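**Andalska parallel gripper, small version. Review after one month, May 2026**

I bought this gripper to replace the old Bomilo one on our desk arm. I teach an evening course in automation, and the students need something that can survive wrong commands. Before I tell my opinion: I paid for it myself, and the seller doesn't know that I write this.

Mounting took me the whole evening. The screws in the box are too short for our wrist adapter, and the manual shows a different bolt pattern than the part has. Yesenia Palomino from the metal workshop found longer ones for me. After this, the controller recognized the gripper at the first try, which I did not expect after my experience with Zamico.

My standard test is stacking foam cubes inside a marked rectangle. It sounds childish, but foam shows very quickly if the force is set badly. Too much and the cube is squeezed and jumps when you release it. Too little and it turns in the jaws on the way.

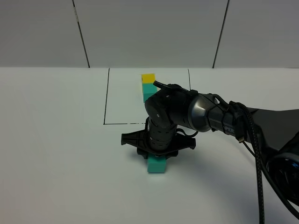

With the force at 34 percent I ran 300 cycles and the gripper lost the cube 3 times. The Bomilo was much worse on the same program, although I must admit its pads were already old. Opening is smooth and slow enough that the upper cube stays where you put it. Closing is a little louder than I like.

What I don't like is the width. The mount is wide, so it comes near to the neighbor cubes when you place two stacks side by side. Eamon Corrigan, who shares the lab with me, solved it by turning the wrist 90 degrees before each approach. It works, but it makes the program longer. Also check your cables before you do this, and leave enough free length at the wrist.

The pads cannot be bought separately yet. I wrote to Andalska and they answered that spare pads will come in September.

I give it four stars from five. For light, soft parts I would buy it again. For metal parts I have not tested it, so please don't ask me about this.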